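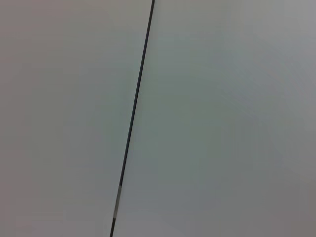
3. Collection of demonstrations

3.1 Task and work surface

The task chosen for the project was the placing of flat parts against a straight line. It was picked over the sorting task in the original proposal for two reasons. The final position can be measured with a steel rule, and the wrist camera alone should in principle be enough to guide the last part of the movement.

The work surface consists of two pale grey panels meeting at a narrow seam. From the wrist camera at close range the seam is a thin dark line between two areas of almost equal brightness, and there is very little else for the policy to use. One short stretch near the lower part of the view is paler than the rest, with thin dark edges on either side. This stretch was kept in the data without correction or masking. Its effect on the results is discussed in 5.2.

3.2 Recording procedure

Demonstrations were given by hand guiding. Iolo Humphreys guided the arm and Lamai Meesuk ran the recording software and kept the log. The roles were swapped halfway through so that the data would not contain the habits of one person only. Each demonstration was recorded as follows.

The arm was moved to a start pose drawn at random from a list prepared beforehand. Recording was started from the keyboard and the operator waited for the tone. The arm was guided until the seam was in view of the wrist camera, then lowered to the working height and aligned. Recording was stopped with the arm at rest. The log entry was written before the next start pose was loaded.

Joint positions, gripper opening and wrist images were written to one file per demonstration using Prosser, the logging tool already installed on the laboratory machine. Images and joint positions arrive at different rates. They were matched afterwards by time stamp, taking the nearest joint reading to each image. Interpolation was tried on a few files and made no difference that could be seen in the plots, so it was dropped.

3.3 Size of the set

The final set holds 70 demonstrations. These were gathered over three sessions at the Grornbridge laboratory, all under the ceiling lights with the blinds down. A further seven recordings were rejected. In two of them the time stamps jumped backwards, which was traced to the clock on the logging machine being reset by the network. The other five were stopped early by the operator and had no usable end pose.

The rejected files are kept in a separate folder and are not used in any figure given in this report.

3.4 Start poses

The first version of the start list was too narrow. All poses lay on the same side of the seam, and a policy trained on the first session always moved in the same direction, including when it began on the far side. The list was rewritten before the second session to cover both sides and a wider range of wrist angles. The seam therefore crosses the image at many different slopes in the later data – steep diagonals are common, near-horizontal ones less so, as the cable limits how far the wrist can turn.

Files from the first session were not thrown away. They were given a lower weight in training (see 4.3).

3.5 Labelling

Each file was labelled with the side of the seam on which the movement began, and with the frame at which the seam first came into view. The second label was placed by hand. Both authors labelled the whole set independently and the differences were settled by looking at the images again. Most disagreements concerned frames in which the line was only just inside a corner of the image.

An automatic label based on edge detection was tested. It worked on frames taken close to the surface but also marked compression blocks in the flat grey areas when the threshold was low. Raising the threshold removed these and also removed the seam in the darker frames. Hand labels were used throughout.

3.6 Known weaknesses

The grey level of the panels is not even across the image. It drifts slightly between warmer and cooler tones, and within a single frame the drift can extend over a large part of a panel. A network with enough capacity may learn to read the shading in place of the line. No test for this was made during collection. A partial test, in which brightness and colour were shifted at random during training, is reported in 4.4.

Only one surface was used. The group at Clendamville which supervised the earlier version of this project suggested adding a second surface of a different colour, and this would have been sensible, but there was no time to build it. Claims about other surfaces are not made here.

The wrist camera has a fixed focus. At working height the image is a little soft, and small differences in height between panels cannot be judged from it. The height was taken from the arm's own joint readings.

3.7 Storage and naming

Files are named by session, operator initials and running number. The set was copied to the Ernent archive in January 2025 together with the log, the start lists (both versions) and the script that matches images to joint readings. Anyone repeating the work should use the second start list. The first is included only so that the training runs in 4.3 can be reproduced.

4. Training

4.1 Input preparation

Images were reduced in size and scaled to the range zero to one. No cropping was applied – the seam is often close to the edge of the image in the early part of a movement, and cropping would have removed it. Joint positions were expressed relative to the start pose of each file.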